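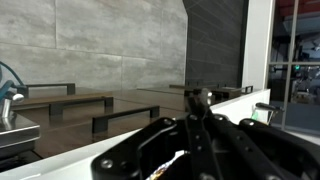

Fasting on Ekadashi: are sabudana and potato allowed for everyone?

Forum: Festivals and Fasting
Started October 2020

kanel_37
Good evening to all. I married into a family that keeps Ekadashi, and I want to do it properly. My mother-in-law eats sabudana khichdi and boiled potato on this day. My neighbour Vimala Rao says that a real fast is only water and fruit. Who is right?

Annapurna Kurup
Both are right, in my opinion. In our house in Kerala we left out rice and all grains, and we took one meal before noon. My grandmother took only tulsi water, but she never asked it from the children.

fludumell
I don't agree with "both are right". If you fill your stomach with fried sabudana, where is the fast? We had a plate like this at the Sullano hall in January and people ate more than on a normal day.

Annapurna Kurup
Fried food is another question. She wrote khichdi and boiled potato.

panicker16
Please be careful with the water fast if you take tablets. I have diabetes and my doctor told me no. I keep the day with milk and fruits, and I read one chapter in the evening.

fludumell
For sick people it is different, of course. I was speaking about healthy ones.

kanel_37
Thank you for the answers. I am healthy, but I work standing the whole day. Which salt do you use? My mother-in-law buys rock salt only for this day.

panicker16
Rock salt, yes. We do the same. And no onion or garlic.

Annapurna Kurup
Same with us. Start with your mother-in-law's way, and ask her when she breaks the fast next morning, as the time is different each month.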